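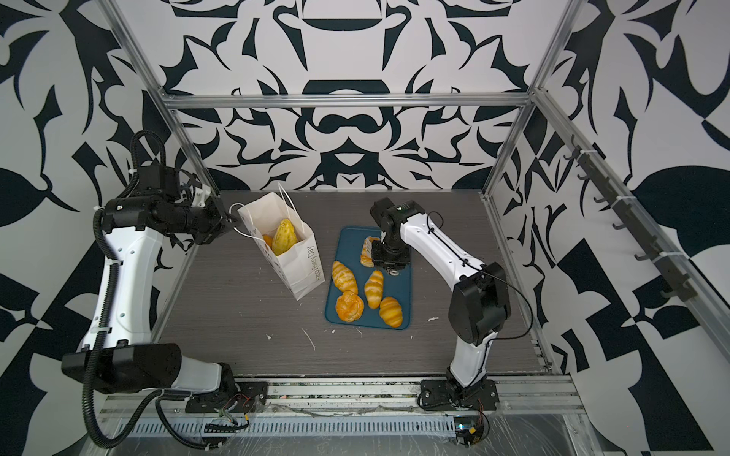
The Ferryman's Ledger

For most of her childhood, Agustina Durán knew the old account book only as the thing that held the pantry door open. It was thick and ugly, bound in something that had once been green, and it had belonged to her great-grandfather, who ran the river ferry at Rernside through the hungry years before the war and for a good while after it.

"My mother would have thrown it out if she'd had a proper doorstop," she told me, pouring a second cup of coffee I hadn't asked for but was very glad to have.

The book has 300 pages, and he filled nearly all of them. The front part is what you would expect - fares, rope, tar, a new lamp, the price of hay for the horse that worked the landing. Then one July he began writing down who crossed and why, in a cramped, slanting hand that leans harder as the evenings get later. A bride going over with her shoes in a flour sack. A schoolteacher who paid in eggs. Two brothers who weren't speaking and stood at opposite ends of the boat the whole way across, and then came back the same way an hour later.

Durán has spent three winters copying it all out at her kitchen table, with help from Ashraf Benjelloun, a retired printer who grew up on the far bank and can still read the old abbreviations. He is 86 now and remembers the horse. He also remembers the ferryman, though mostly as a pair of boots and a voice telling children to sit down.

The hardest pages cover the flood. For 40 nights there are no fares entered at all, only names, with a small cross next to the people he carried out of the low houses and a circle by the ones who wouldn't leave. Benjelloun found his own aunt among the circles. She was fine, he said - she sat it out on the roof with her hens and complained about it for the rest of her life.

When I left, Durán was working on a page that had stuck to its neighbor, easing a butter knife between them a little at a time. She thought there might be a wedding on the other side.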